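**Zuvadum square table – marble top, red edge**

Ref 1267. Last updated 12/2/24, Uyên Võ

Big square top, pale cream, orange and reddish veining all through. Thin red border along the edge. No two slabs match so dont order a second one expecting twins – if you need a pair, tell us first and we'll try to pull them from the same block.

Seats eight if you're friendly. Heavy. Needs 2 people to shift it, more on stairs. We deliver to the ground floor only, anything above that ask Diễm Sầm for a price before you pay. 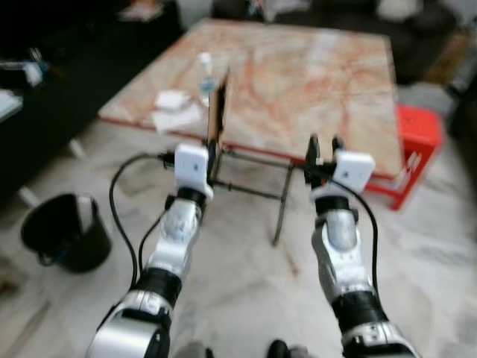 Works well in a room with a pale stone floor, or dark boards if you want the veins to stand out more. Crates and boxes will go part way under the corners, handy in a small flat.

Care – wipe with a damp cloth, mild soap, dry it straight after. No vinegar, no lemon, no bathroom spray. Water bottles and glasses fine, red wine not fine, get it up quick. Reseal every 18 months or so, tin of Pavlović stone sealer does the top with plenty left over. Hot pans: use a mat.

Small chips on the border can be touched up. Cracks in the slab can't, and we don't cover those once it's been signed for. Check it while the driver is still there.

Deposit 200, balance before it leaves the Nimport warehouse. Lead time is almost always longer in July, order early if you need it for the summer.

Returns: unused only, you pay the carriage. Samples of the stone on requst.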